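# Why your voice sounds better in the bathroom

Sing one line of any song in your bedroom. Now go and sing it in the bathroom. In the bedroom you probably sounded like a person with a blanket on their head. In the bathroom you sounded like someone who should be selling tickets.

Your voice did not improve on the way down the hall. Sorry. What changed was the room.

## Sound is a shove

When you sing, two little folds in your throat flap open and shut very fast. They shove the air next to them, that air shoves the air next to it, and so on, like the line for lunch when someone at the back has spotted pizza. That traveling shove is a sound wave. Human ears can usually pick up waves that come as slowly as 20 shoves a second, which we hear as a very low hum. Anything slower and you might feel it in your stomach, but your ears won't have much to say.

The air itself doesn't rush across the room, by the way. Each bit just wobbles and passes the message along. If the air did travel with the sound, every conversation would be windy.

Sound moves at more than 1,100 feet every second. That is much faster than you, even when you're late. It keeps going until it hits something, and then one of three things happens. It bounces off, it gets soaked up, or it leaks through to the other side and annoys your sister. Usually it's a bit of all three.

## Hard rooms and soft rooms

Smooth, hard surfaces are great at bouncing sound. Tile, glass, stone and painted walls send most of it straight back. Soft, fluffy surfaces are terrible at bouncing. A wave goes into a thick carpet, gets tangled up in thousands of tiny air gaps, and rubs away into heat. (A very small amount of heat. You can't warm your toast by yelling at a rug. People have surely tried.)

Kitchens tend to be hard rooms. There are counters and cabinet doors and pots, and hardly anyone puts a sofa next to the sink.

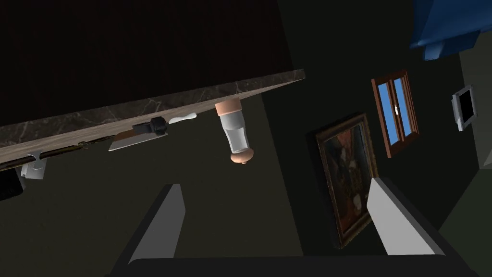
*A counter with a pale, marble-like edge, and a rail for the utensils.*

If you drop a spoon in a kitchen, everyone in the house knows. If you drop the same spoon on a bed, you have to tell them yourself.

Bathrooms are even better because they're small as well as hard. Your voice goes out, hits a wall and comes back almost at once, then hits another wall, and another. All of those returning copies pile on top of the sound still leaving your mouth. They smooth over the wobbly bits and make everything seem bigger. Your bedroom, with its curtains and its bedding and that heap of clothes you were asked to move in November, eats the copies before they reach you.

## So is that an echo?

Nearly. Grown-ups use "echo" for both things, but scientists are fussy, and in this case being fussy is useful.

An **echo** is one bounce that comes back late enough for you to hear it on its own. You shout "HELLO," you finish, and then the wall says "hello."

**Reverberation** is a crowd of bounces that come back so close together your brain gives up sorting them. You just hear one long, blurry sound that fades away. It's a big word, so you can say "reverb," as musicians do.

The difference is mostly distance. The playground at Tondmont has a long brick wall on one side, and if you stand 62 feet away and clap once, you get a neat little clap back. Walk toward the wall, clapping as you go. The second clap creeps closer and closer to the first until they squash together and you can't tell them apart. The wall is still bouncing your clap. Your ears have simply stopped counting.

## Long rooms do strange things

Now think about a room shaped like a shoebox, or a corridor. Sound going from end to end has a long trip, while sound going from side to side has a short one. Clap in a bare corridor and you may hear a quick *brrrp*, like a zipper. That's called flutter echo. It's your clap racing back and forth between two walls that face each other, with nothing soft in the way to slow it down.

Zindis Tunnel, where the old railroad used to go, is 95 steps from one end to the other if you have medium legs. Say your name in the middle and it smears out both ways. Say it again before the first one has faded and you'll sound like a crowd of yourself, which is more of you than most people need.

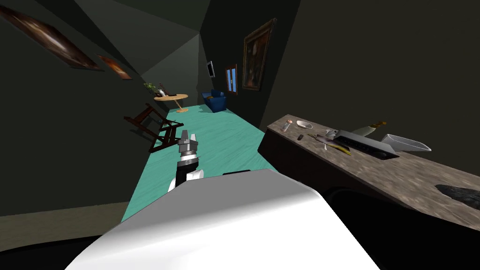 One reader wrote in to say that their school hall used to have a wonderful zipper sound, and then the school hung up some thick curtains and it vanished, and could they please have it back. The answer is yes, if you can get someone to open the curtains. Bunched-up cloth covers less wall, so more of the wall is free to bounce. You may be told that the curtains were put there on purpose so that people could understand the head teacher. That is also true.

Too much reverb really is a problem for talking. Each word gets smeared over the next one. "Please line up by the door" turns into soup. That's why the people who design theaters and classrooms spend a lot of time deciding where to put the soft stuff. At the Shehu concert hall the seats are padded partly for bottoms and partly for sound. An empty padded seat soaks up sound a bit like a seated person does, so the music doesn't change too much when only your aunt shows up.

## A word about corners 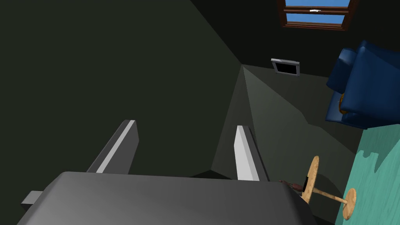 Corners are sneaky, especially the square kind. Throw a ball at a flat wall from an angle and it bounces off in some other direction. Throw it into a corner where two walls meet, and it can hit one wall, then the other, and come back toward you. Try it with the corner of the room beyond those two gray gripper fingers: pick a spot on one wall, then trace the bounce with your own finger. Sound does much the same thing. It also tends to pile up in corners when it's low and boomy, so a speaker pushed into one will seem to have more bass.

## Try it yourself

You'll need a pair of hands and some patient neighbors.

1. Clap once in every room of your home and rank them, boomiest to deadest.
2. Open a closet full of coats, stick your head in, and say something important. It will sound very unimportant.
3. Find a big outdoor wall and hunt for the distance where your clap splits in two.
4. If you ever get near a cliff, shout and time it. If the echo takes two seconds, the sound spent one of them going and one coming back, so the cliff is more than 1,100 feet away.

Send your room rankings to the *Gratia* letters page. Last time, the winning room was an empty garage, and a stairwell came second. The bathroom people are still upset.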